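A Sunday at the Clendavwood Robot Workshop

The Notier shop in Clendavwood opens its doors to visitors once a year, in September. I went mainly to see how they look after the Dosier, the machine with the jointed hands that they keep running for customers on lease. The tour was led by Simin Babaei, who runs the service bench. It started at 10 in the morning and ran a little over an hour.

Morning checks

Each machine has a paper log clipped to a board beside its bay. The one we stood next to had 2,347 hours on it. Babaei starts every service day the same way: battery off the charger, emergency stop tested, then both arms brought down to the rest position with the hands hanging.

She waits for the arms to settle before touching anything. If a finger drifts while it should be holding still, she writes it down and comes back to it later with the laptop. The joints on this one were last calibrated at 928 hours and again at 2,000.

The hands

The hands get most of the attention. The fingers have silver metal segments in the middle, with cut-outs that leave the joint pins in view, and dark rounded pads at the tips. Black fabric covers the back of the hand and the palm. Babaei looks over the fabric first, especially where it folds, then the pins, then the pads. Pads are replaced every 500 hours whether they look worn or not. She used to go by eye and ended up with a mix of old and new on the same hand, and the grip suffered for it. 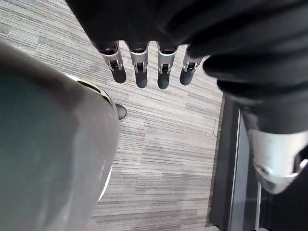 Spare parts and downtime

Pads and pins are kept in drawers at the back. The fabric covers come from Rashti, a small sewing firm across town, and take the longest to arrive. The shop now keeps 4 in stock after a machine sat idle for most of a month last winter.

A pad change takes half an hour. Swapping a whole finger takes most of an afternoon, and the hand has to be calibrated again before it goes back to work.

Getting there

Parking is behind the building, and the entrance is on the side street. There was coffee in the front office. The shop asks visitors to book ahead, and the morning groups fill up first.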